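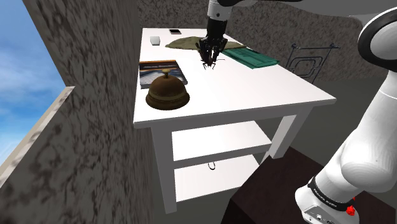

Can a robot clear your table yet? How to test it in sim

Quick version of my notes, typed up fast between runs. Short answer to the title: sort of. It can pick up one thing at a time off a table that somebody else set up nicely. Whole chore, start to finish, no babysitting? No. But try it yourself, it's a good weekend job and you don't need to own an arm.

What you need

A simulator with a Franka arm model and a two-finger gripper. A table. Some clutter. I run the Gurell scene pack with the Osagie planner on top, other combos work fine. A desktop with a decent graphics card. Coffee.

Step 1. Make the table messy

Not demo messy. Real messy. Something big and lumpy in the middle, a book turned at an angle, a brass service bell right up against it so there's a bit of overlap. Flat things too. Flat things are where it all goes wrong, so don't leave them out.

Put the mess where the arm can reach. Sounds dumb, I lost a whole evening to a bell that was too far out.

Step 2. Write the chore down as tiny jobs

"Clear the table" means nothing to the planner. Split it: move to object, lower, close, lift, carry, let go. One object per job. Say where each one goes. I wrote "put away" in mine at first and got the book on top of the bell, which I guess is away.

Step 3. Pick a grasp for each object

Bell: come straight down, fingers either side of the dome. Slips if you go too high.

Book: don't try to grab the cover. Slide it to the table edge first, then pinch the spine side. Slow but it works.

Small things with legs or feelers: pinch the body, light force, and watch what the fingers brush on the way down.

Big lumpy things: look for a fold or a ridge. If there isnt one, skip it and log it as skipped. Not cheating as long as you log it.

Step 4. Do a dry approach

Fingers open, hover over the target, stop. Look at it from a couple of angles before you let it close. The bug sitting up against the olive lump is a nasty one, antennae reaching up toward the fingers and a book close by on the right. I pause every run at this point now.

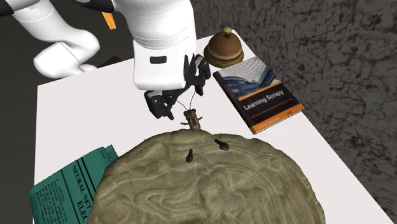 Step 5. Let it run, a lot

Set a 60 second limit per object. Shuffle positions between runs. Don't stop at the first good one, everybody does and then they post the video.

I left mine going overnight in December. 2,047 runs in the log by breakfast, 700 of them a fully cleared table. The rest mostly died on flat stuff or knocked somthing over reaching for its neighbor.

Step 6. Read the failures

Sort by object, not by time. Piyumi Thambiah at Trumlow put me on to this and it saved me hours. My bottom 2 were the book and anything paper-thin. Fix the worst one, rerun, repeat.

So, at home?

Not yet for me. Sim tables don't wobble, nobody's kid walks past. The Erkthorpe people are trying the same job list on a real kitchen table, will add a link when they put numbers up. Job list template is next, need to clean up the comments first.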